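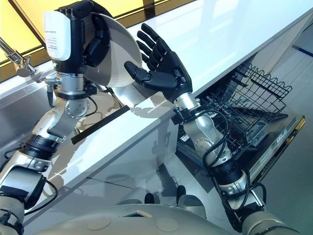 A plate is held upright over the countertop in the Charbonneau Building kitchen, with the dishwasher open at right.

BRITCOMBE - The shared kitchen on the ground floor of the Charbonneau Building went back into full service Tuesday, ending a shutdown that began in February when wastewater from the dishwasher was found backing up into the sink.

Work covered the drain line under the counter, the dishwasher connection and the shutoff valves. The sink, faucet and countertop were kept. Tenants may again use the dishwasher at any time the building is open, according to a notice posted by Prerow Property Services, which manages the site.

The fault was traced to the drain hose. In the original installation the hose ran along the floor of the cabinet and entered the sink drain from below, with no high point between the machine and the pipe. When the drain was slow, water from the sink could run down the hose toward the dishwasher, and water pumped out of the dishwasher could come up through the sink.

The hose now rises to the underside of the countertop before it drops to the drain connection. It is clipped in place at the top of the loop. A section of waste pipe behind the cabinet was also replaced after a camera inspection showed a heavy layer of grease on the lower half of the pipe wall.

Skemura Mechanical, the contractor, carried out the job over 9 working days. The company had scheduled less time, but the shutoff valve on the hot water supply would not close fully, and water to the whole ground floor had to be turned off before it could be changed. The valve was not part of the original order. Prerow said the added cost was covered by the building's repair fund and will not appear on tenants' service charges.

During the closure, tenants washed dishes by hand in the second-floor kitchen, which has a smaller sink and no dishwasher. The notice acknowledged complaints about crowding there at lunchtime and about plates left to dry in the hallway. Dishes that were carried upstairs should be returned to the ground floor by the end of the week. Anything left after that will be boxed and stored in the mail room.

Before the kitchen was released, the contractor ran the dishwasher through 3 complete cycles. Both sides of the sink were filled and emptied while the machine was pumping out. No backflow was recorded, and the joints under the counter were dry when checked the next morning. 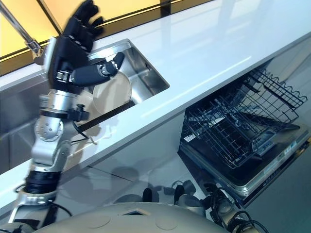

Plates in the right basin of the kitchen's stainless steel sink.

The notice also sets out new rules for the sink and dishwasher. Food scraps are to go into the bin before dishes are put in the sink. Plates do not need to be rinsed clean, but sauce, rice and coffee grounds should be wiped off with a paper towel. Oil and fat are not to be poured down either side of the sink in any amount.

Dishes waiting for the machine are to be placed in the right basin, next to the dishwasher. The left side is to be kept clear for hand washing and for filling kettles. Under the earlier arrangement there was no set place for used dishes, and both sides were often full by early afternoon.

Large plates go in the lower rack, facing the center, with a slot left open between any that have a raised rim. Rimmed plates placed in neighboring slots tend to lean against each other and come out with food still stuck along the edge. Bowls and cups go in the upper rack. Before starting the machine, users are asked to turn the spray arms by hand to make sure that nothing blocks them.

The regular program washes at roughly 60 degrees Celsius. The quick program runs cooler and should be used only for cups and glasses, the notice said. Grease that leaves a plate in cooler water can harden again in the hose and the waste pipe, and Prerow listed frequent use of the quick program as a likely factor in the buildup found behind the cabinet.

The filter at the bottom of the machine will be removed and rinsed every Tuesday by the cleaning crew. It had no fixed cleaning schedule before the closure. The crew will also wipe the door seal and check the salt and rinse aid levels. Tenants are asked not to add either product themselves, even if the indicator light is on.

Water should be wiped off the countertop after use, mainly at the front edge above the dishwasher door. Steam collects there when the door is opened shortly after a cycle ends, and repeated wetting can loosen the sealant at the joint. The sealant was renewed along the full length of the counter as part of the work. Tenants are asked to leave the door shut for a while after the program finishes, then open it wide and unload the lower rack first.

Skemura Mechanical is due back in 2 months to inspect the drain line with a camera. If grease has started to collect again, a yearly flush will be added to the maintenance contract. The second-floor kitchen drains through a different pipe and was not included in the work.

Slow drainage, leaks or standing water in the dishwasher should be reported to the Prerow front desk. The machine should be switched off at the panel and left closed until it has been checked.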